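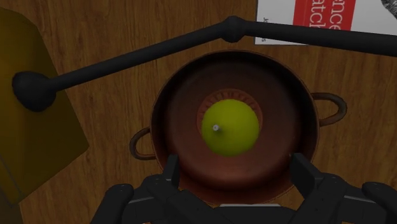

Household Budgets and Food Costs
Notes for unit 2

Last updated: January

In this unit we look at what a meal costs when it is made at home. Many students answer with the price of the ingredients only. This is a good start, but it leaves out a part of the cost.

Direct costs are the ones you can connect to one meal: the rice, the onions, the oil. Shared costs are the ones that many meals use together, such as the stove, the pots, the table and the rent of the kitchen. A copper pot is expensive on the day you buy it, but if it is used for many years its cost per meal becomes very small.

For the exercise we use the Murnard household diary. One family wrote down all its food spending for a year. The total was 3,292 dollars, and of this 1,658 dollars went to dinners eaten at home. Please calculate the share of dinners before you come to class, and write one sentence on what the diary does not tell us.

Unpaid work is the difficult point. Cooking, setting the table and washing up take time, and the diary has no column for them. You may value this time by the wage the cook could earn elsewhere, or by the wage of a hired cook. The two methods can give very different results, so always say which one you use. 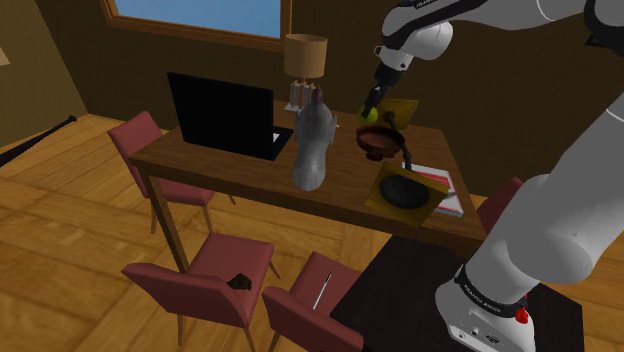 Madalena Lobo objected in the seminar that neither wage is right for a person who likes to cook, as part of that time is leisure and should not be counted as a cost at all. I think the objection is fair. In your paper you may divide the hours into work and leisure, if you explain how you divided them.

Reading: Frandsen, chapter 11, without the appendix.

Related notes
Unit 1: Keeping a spending diary
Unit 3: Buying in large amounts
Unit 4: Eating out and eating in

Contact: Nanna Briem | Copyright Imedora | Back to top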